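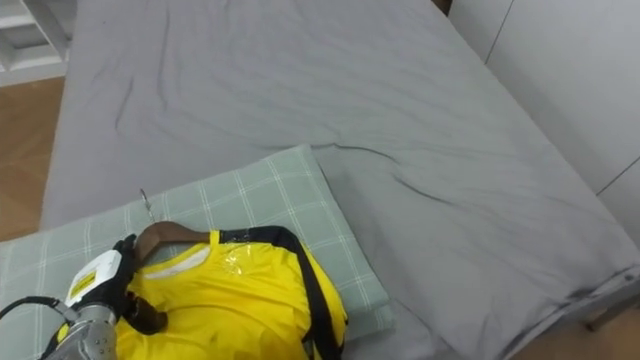
Crossing Zeleke by Rail and Ferry

Travelers who visit Zeleke for the first time tend to fly into the capital and remain there. The capital has much to recommend it, but the greater part of the country lies to the north, along a single railroad line and a coast served by ferries. I completed the full route in December and set out my notes for readers who are considering the same trip.

The line runs 400 miles from the capital to the port of Flastmont. Two trains depart each day, one at 8 in the morning and one in the late evening. The morning departure is recommended. Most of the mountain section is crossed before dark, and the seats on the left side of the car face the river for several hours. Passengers on the evening train will see very little of it.

Tickets may be purchased at the station or through a licensed agent. Seats are assigned at the time of purchase and can't be changed on board. Visitors should carry a passport, as conductors check names against tickets at the second stop. Large suitcases must be left in the baggage car, and a claim slip is issued for each one. My own slip was torn, and retrieving the bag at Flastmont took most of an hour.

Food on board

A dining car is attached to the morning train only. The menu consists of soup, bread, rice with lamb, and tea. Service ends well before arrival. Vendors also sell fruit and boiled eggs on the platform at the longer stops, and small bills are needed for these purchases.

Flastmont

Flastmont is a working port and doesn't present itself as a resort. Rooms are plain and fairly priced. The streets above the harbor are steep, and visitors with limited mobility should request lodging on the lower road. The fish market opens before sunrise and is largely finished by breakfast. The maritime museum occupies the former customs house and deserves a full afternoon – the upper floor, with its hand-drawn harbor charts, was the high point of my stay.

My guide in the town was Tsung-han Huang, who has led walking tours there for many years. He advised against the coastal path after heavy rain, and I would repeat that advice. The path is unpaved past the lighthouse and has no railing.

The ferry to Itine

The island of Itine lies 2 hours offshore. The ferry carries up to 700 passengers and seldom fills in winter, although sailings may be canceled on short notice because of wind. A spare day should be allowed in either direction. I lost one on the return and spent it in the terminal café with a borrowed novel.

Itine has one paved road and a bus that follows it from end to end. Hoi-yan Yuen, a fellow passenger who had made the crossing before, suggested leaving the bus at the salt ponds and walking back to the village along the shore. The walk is level and pleasant, and the ponds attract wading birds in the colder months. Stores on the island close at midday and reopen in the late afternoon.

Travelers returning to the capital should reserve the southbound train before boarding the ferry, as the ticket window in Flastmont closes early.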